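Part-time Workshop Assistant, Flulletti Board Games

Flulletti is a small maker of wooden and printed board games. We work from a unit on the Wetuvier estate, next door to Partanen Joinery, and sell through our own website and a handful of toy shops. We are looking for a part-time workshop assistant to help with finishing, packing and sending out orders.

The post is for 2 days a week to begin with, going up in the autumn when the shops start ordering for Christmas. Hours are 8.30am to 4.30pm with a paid lunch break. Start date is February or as soon after as you are free.

What the work involves

Most of the day is bench work. You will sand and oil boards, check printed pieces for stray threads and rough edges, sort them into sets and bag them. After lunch we pack orders and get them labelled before the courier comes at 4pm. There is also some sweeping up, and a stock sheet to fill in before you go home.

Our main product is Prima, a family game for ages six and up. We make it in runs of 3000 and the next run is due to start in spring. Smaller games are made to order, so the work changes from week to week.

What we are looking for

You do not need a trade background. We would like someone who is tidy, can keep going at a repetitive job and will say so when a piece is not good enough to send. You should be able to lift boxes of up to 12 kg and be on your feet for much of the day. Good colour vision is useful for sorting, but we can work around it, so please apply anyway and tell us.

Experience with hand sanding or with a 3D printer would help. We will teach you both if you have neither. A driving licence is handy but the bus stops at the estate gate. 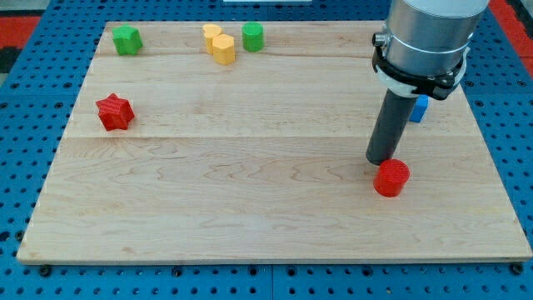

Finishing is the part of the job that takes longest to learn. Boards have to be smooth enough for a child to run a hand across, and planks do not all behave the same way – a streak or a knot can need lighter work than the wood beside it. On a pale board with a seam across the middle, you would check that the join feels level before doing anything else. The small coloured blocks are left with their ribbed surface, and we only tidy the corners.

Pay and conditions

Pay is above the minimum wage and is reviewed after three months. You get 30 days of holiday including bank holidays, worked out in proportion to your hours. Aprons, masks and ear defenders are supplied. There is a kitchen with a fridge, and free parking behind the unit.

How to apply

Send a short letter and a list of past jobs, paid or unpaid, through the contact form on our website. Put reference 2768 in the subject line. We do not need a photograph or your date of birth.

If we would like to meet you, we will ask you to come in for an hour. We will show you round and give you a board to sand – this is paid, and we reply to everyone either way.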